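The cable on the kitchen arm

November. Cold in the unit first thing, heater on by 8.

I spent most of today on the kitchen cell. It had been stopping part way through a run for a week, always with the same gripper fault, and I was tired of clearing it and pressing go. Morenike Okeke thought it was the controller. I thought it was the cable, mainly from the way it went wrong only when the wrist turned a long way round.

I put the arm in hand-guide mode and moved it through the path slowly, with the Fadoner handset beside me showing the gripper signal. It dropped out twice, both times near the end of the wrist turn. So I powered down, took the straps off, and went along the cable with my fingers. There was a stiff place not far behind the wrist. I changed the whole length for the spare from the Akpan drawer, which leaves us with none. Must order two.

The old run had been strapped too tight. I gave the new one more slack at the wrist and strapped it again further down the arm. That means it hangs lower than I would like, and it can reach the worktop. I would sooner have that than another break, but it needs watching.

Then the fingers. I wiped the pads, checked the screws and ran the open and close test for 300 cycles with no fault. After that I set the height over the worktop again – the old figure was 9 mm out, which explains the scuffing on the pads.

Last job was going through the positions by the chopping board and the toaster oven.

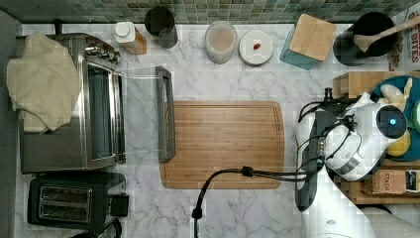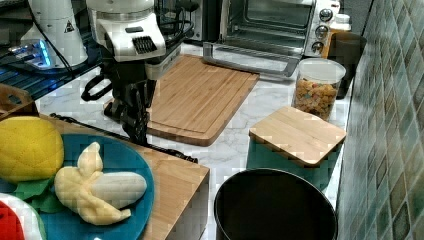
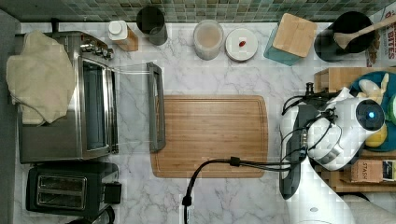 Stopped for tea at four. Morenike came over and said she would still like to see the controller log, which is fair, so I saved it to the Stulberg folder for her. I have written the new height on the card and crossed the old one out.

Tomorrow: a full run with nobody touching it, then look at the straps again. If the slack is catching I will try a clip halfway. Home by six, feet like ice.

Comments

Pell: We had the same fault on ours. Check the plug end as well as the cable.

Wrenfold: What do you wipe the pads with?

Reply from the author: Damp cloth, then a dry one. Nothing stronger.

Recent entries

Rulleo belt slipping again
A slow day and a lost hex key
Moving the heater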